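Print this page | E-mail this page
Shares: 8 | Comments: 0

Staff Consultative Group
Minutes of the May meeting
Held in the upstairs meeting room, Ellery site, 2 pm

Present: staff representatives from the day kitchen, evening kitchen, cleaning and stores; the site manager; the kitchen manager; personnel; the automation lead from Urkus (for items 3 to 6).
Apologies: the night cleaning representative; the Skondon site representative.

1. Minutes of the last meeting

Agreed as a correct record, with one change. Under item 4, "evening break" should read "evening handover". The kitchen manager will send out the corrected copy.

2. Matters arising

The changing room lockers have been delivered but not fitted. Stores are holding them in the corridor by the back door. Cleaning staff asked that they be moved before the next fire drill. Agreed.

The new rota software is still showing two people on leave who are not. Personnel has reported this to the supplier and is waiting for a reply. Until it is fixed, the printed rota on the wall is the one to follow.

3. Robot arm in the staff kitchens: progress

The Urkus lead gave an update. The plan remains to have one arm at Ellery for the clearing and wiping work between the lunch and evening sittings. The first tasks are moving pans off the counter, putting glasses by the sink and wiping down. Cooking, knives and the ovens are outside the plan, and the representatives asked for that to be minuted.

Work so far has been done in simulation. The model kitchen has a wooden worktop, white units, a microwave and a built-in oven. Urkus has run 3000 simulated attempts at the wiping task. The results are good enough to carry on but the lead was clear that a simulated counter is easier than a real one at the end of lunch.

The day kitchen representative asked what happens when things are left where they should not be. The lead said this is what most of the present work is about. Drinks get left out, pans get put down wherever there is space, and the arm has to work round them or stop. At the moment it stops more often than the kitchen would find useful. Urkus would sooner have it that way round until staff have worked beside it.

The evening representative asked whether people would be expected to clear up in advance so that the arm could do its part. If so, the time saved would be small. The lead said some tidiness would help in the first weeks. The kitchen manager said no one would be marked down for leaving a glass on the side.

One of the simulated set-ups was looked at during this item. It has a glass with some pale yellow liquid in it on the left of the worktop and a round black pan on the right, with the gripper over the pan and what looks like a sponge at its fingers. Cleaning staff asked whether a sponge used on a pan would then be used on the worktop. The present practice is to keep the two separate. The lead had not been told this and will add it to the task list.

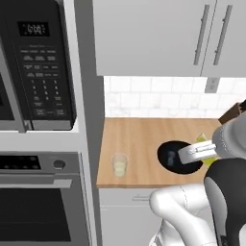
4. Effect on jobs and hours

The site manager repeated that there are no redundancies linked to the trial. The representatives asked for this in writing, with an end date. The site manager will write to all kitchen and cleaning staff by Friday.

Three staff currently do the between-sittings clean. Together this comes to 59 hours a week. Management's first paper assumed that half of those hours would move to food preparation. The cleaning representative said that two of the three do not want preparation work and were not asked before the paper went out. Personnel accepted this and will hold one-to-one meetings before any rota is changed.

There was a longer discussion about pay. Preparation work is on a higher grade. The representatives' view is that anyone moved across should go on to that grade from the first shift. The site manager's view is that it should follow the food hygiene course. Not agreed. To come back next time with costs.

It was also pointed out that the between-sittings clean is the quiet part of the day, and for some staff the only time they are off their feet for a few minutes. If it is taken away and replaced with busier work, the shift becomes heavier even if the hours stay the same. The kitchen manager agreed to look at break times as part of the trial.

5. Safety and space

The arm will need a marked area on the floor. Stores measured the gap between the counter and the serving hatch at 140 cm. The representatives do not think this leaves enough room for a trolley to pass while the arm is working. Urkus will bring a floor plan and will tape it out in the real kitchen so that people can walk it with a trolley.

Stop buttons: one at each end of the counter, within reach of someone carrying nothing in one hand. Agreed.

Any member of staff may stop the arm for any reason and will not have to fill in a form. A line in the day book is enough.

6. Training

Each shift will have a session with the Urkus team before the arm is switched on. Sessions are to be in paid time. The evening representative asked that they should not all be put in the morning, as happened with the dishwasher. Agreed.

The Pritard site has asked to send two people to watch. No objection, provided our own staff have had their session first.

7. Any other business

The hot tap in the cleaning cupboard is dripping again. Reported.

The staff fridge will be emptied at the end of the month. Label anything you want kept.

8. Next meeting

Same room, 2 pm. Items to carry forward: grading, break times, floor plan.

Actions
Site manager: letter to staff on jobs.
Personnel: one-to-one meetings; costs for grading.
Kitchen manager: corrected minutes; break times.
Urkus: separate sponges; floor plan and taping out.
Stores: move lockers.

Related items
Staff Consultative Group: terms of reference
Skondon site: rota changes
Pritard kitchen refit, notes for staff
Food hygiene course: how to book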